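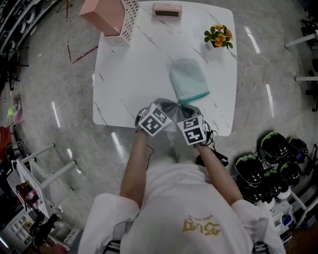
Sunday, November 19, 2023

Went in for half a day to finish the pouch set. The building was quiet and I had the marble table to myself by nine.

The count stands at 1,427 demonstrations for the whole Pacheco set, all by hand, none teleoperated. The first ones go back to March. I dropped 81 of them this morning before starting anything new. Most of those were tracking losses, where the cube on one side turned too far and the pose jumped. A jump of a few centimeters doesn't look like much in a plot, but the policy learns it as a real motion and then the arm twitches at that spot. I used to smooth over the short ones. I don't anymore. If the pose is gone for more than 4 frames, the whole take goes.

The left cube is worse than the right. I think it's my grip. I roll my left wrist in when I get close to the object and that tips the printed faces away. Tried keeping the elbows wider today and it helped, though my shoulders feel it tonight.

The knitted pouch is still the hardest thing on the list. The fabric jaw is fine on boxes, but with yarn the pleats catch or they slide, and it depends on where you come in. Coming in low at the drawstring end works better for me than going for the rounded top. I did all of today's takes that way and wrote it in the log, so that whoever trains on it knows the approach is biased to one end. Next time I should do the other end even if I hate it.

Glare is the other problem. The tabletop is glossy and the floor is worse. Wostesetti wanted everything matte when we wrote the protocol, and we said no because homes aren't matte. I still think that was right, but it costs takes.

Read the Zekico comparison over lunch. The version trained with the wrist pose held back did nearly as well on the hard objects and clearly worse on the soft ones. I'd have guessed the reverse. Only 2 seeds, so I'm not changing anything on the strength of it. Asked for more runs on the Bronano machines this week if there's room.

To do: reprint the left cube faces, shorten the cable on the right side, back up the drive, buy coffee. Left at two. Slept on the train and missed my stop.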